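Monday, October, bay 4 notebook

Picking up from Friday's note about the slipping grasps on the Nodard tool. Runs were fine up to 200 closes, then the lid task started going bad. Lid would come up a little way, rotate, and drop flat. Jaw position log looked normal the whole time, motor current normal, no fault raised. I spent most of the morning on the wrong thing (swapped the Promik encoder cable, reran the zero, no change).

Put the tool over bare table with the jaws open and looked at the fingers before touching anything else. 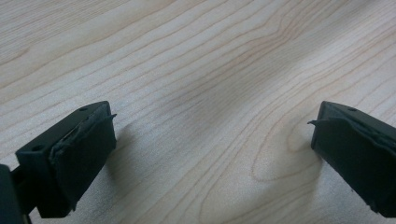
So it is the pads. The adhesive lets go at the top inner corner first, then the loose strip folds under whatever is being gripped and the contact goes soft. Both sides do it, so I don't think it is alignment. The Camacho pads came from the batch marked 915, and the old ones we ran through the summer never did this. I may have rushed the cure when I put them on - the sheet says to leave them clamped overnight and I gave them 15 minutes.

The software has no idea any of this is happening. Closed is closed as far as it knows. Anything logged after close 200 should be treated as suspect until someone has gone through it by hand.

Went back to the lid and bin setup after lunch to see if it drops the same way at low force.

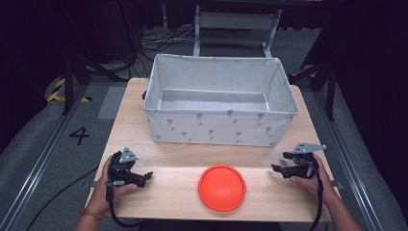
Can we keep running on these pads if the grip force goes up?
Leave the force where it is, because squeezing harder just pushes the loose strip around and tears it further back.

To do:
- strip both fingers, clean with alcohol, new pads, clamp overnight
- ask Zodville if they have any of the older pad stock
- 5 test closes on the lid before each session, pads checked by eye after
- mark the suspect runs in the log

Encoder cable is back in the drawer. Nothing wrong with it.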